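Print this page | E-mail to a friend

Brown table covering, three plates, and lunch for a picky crowd

Posted in: Table & Kitchen

Hello everyone, I have been reading this board for a good while and finally have something to ask, so please bear with me because I do tend to go on.

My sister and I are putting on a June lunch for our mother and her friends at the hall in Osgate, and I've bought a big chocolate-brown covering for the table. It is the smooth, matte kind that you wipe down, and I love the color (Mom's dining room was that same brown for years). My trouble is twofold. First, it came folded up tight in its packet and the creases are still showing, and I'm afraid to put an iron anywhere near it. The piece is 2540 mm long, so it isn't something I can just throw in the dryer and hope for the best!

Second, I want to let people help themselves to the raw things -- lettuce, cut fruit, maybe some squash for the ones who like it -- and I can't decide whether to pile everything on one big platter or keep each food on its own plate. I have a lot of odd plates from the Leltamgate sale, blues and tans and pale greens, none of them matching. My sister says mismatched plates on brown will look like a yard sale. I say it will look cheerful. Who's right, and what would you do about those creases?

Thank you kindly in advance,
OsgateAunt

----------

Bořivoj Šimek wrote:

Dear OsgateAunt, I helped run the lunch table at our club in Brornosberg for many years, so I have flattened more table coverings than I care to remember, and I am very much on your side about the plates.

Take the creases first. Leave the iron in the closet. Spread the covering out the evening before, in the warmest room you have, smooth it from the middle toward the edges with the flat of your hand, and then leave it alone overnight. If you have a cardboard tube, even better: roll it up with the top side facing out, leave it rolled for as many days as you can spare, and carry it to the hall that way. For a stubborn fold, a hair dryer on the low setting will help, so long as you keep it moving and don't hold it close. Try it on a corner underneath before you do the part people will be looking at.

You will probably still have a few faint lines when you're done, and please don't let them spoil your morning. Matte brown is forgiving. What you do get with it is paler patches where the light falls, and those can look like smears when they aren't. I once wiped the same spot at our spring lunch over and over before my wife moved me to the other side of the table and showed me it was the ceiling light! So walk all the way around before you reach for the cloth.

Now to the plates. I would keep every food on its own plate, and I would put the plates close together, nearly touching, in a little cluster near the middle of the table. People tend to spread them out evenly, one here and one way over there, and then everybody has to shuffle along and reach across each other's sleeves. A tight triangle of three is very easy to serve from, and it leaves you all that nice brown space for elbows and glasses.

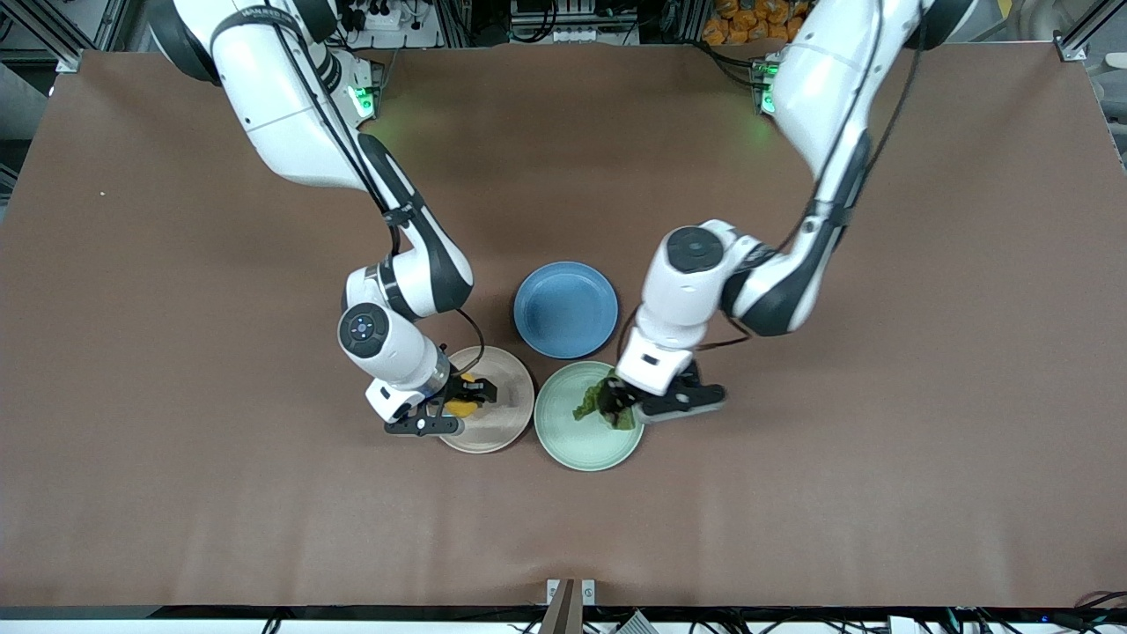
As for which color gets which food, I go by contrast when I can and by family when I can't. Yellow fruit or squash is lovely on beige or tan, very warm and homey. Lettuce on a pale mint green looks cool and fresh, even though you'd think green on green would disappear. And I always keep a blue plate with a good deep rim in the group with nothing on it at all when the guests come in. It fills up soon enough with whatever needs a home, and the rim keeps things from sliding off when somebody's grandson carries it.

Do tear the lettuce into pieces a person can pick up in one go. Same with the fruit: small wedges, dried off with a paper towel so they don't sit in a puddle. Put out a little at a time and keep the rest cold in the kitchen. We fed 58 people that way at one of our lunches, and the plates looked as fresh at the end as they had at the start.

Your sister is welcome to write to me if she still has doubts. I hope your mother has a wonderful day.

----------

plainjane_k wrote:

Steam from the shower worked for mine. Hang it over the rod, run the water hot, shut the door. Don't know about the plates, I'd just use paper ones.

----------

CharvátStreetMom wrote:

I'm going to disagree a tiny bit with Bořivoj, though his answer is a good one and I'm borrowing the tube idea. If you're expecting closer to 100, one cluster isn't enough and you'll get a line out the door. Make two or three of the same little group down the length of the table, with the same foods in each, so people can start anywhere. Tongs on every plate too, please, and a spare set in the kitchen for when one lands on the floor.

Also measure your table before you get there! I bought a beautiful long covering once and it stopped a hand's width short at one end. We put the bread basket over the gap and carried on.

----------

Reader comments

Mismatched plates all the way. My grandmother never owned two alike. -- tansy

Does the hair dryer trick work on the thin picnic kind? I'm scared to try. -- Lou in Osgate

Lou, I'd go with the rolling for the thin ones, they pucker with heat. -- CharvátStreetMom

Update from me: it's been rolled up behind the sofa since last night and my sister has agreed to the blue plates but is still grumbling about the green. Thank you all so much, you've been a great help! -- OsgateAunt

Print this page | E-mail to a friend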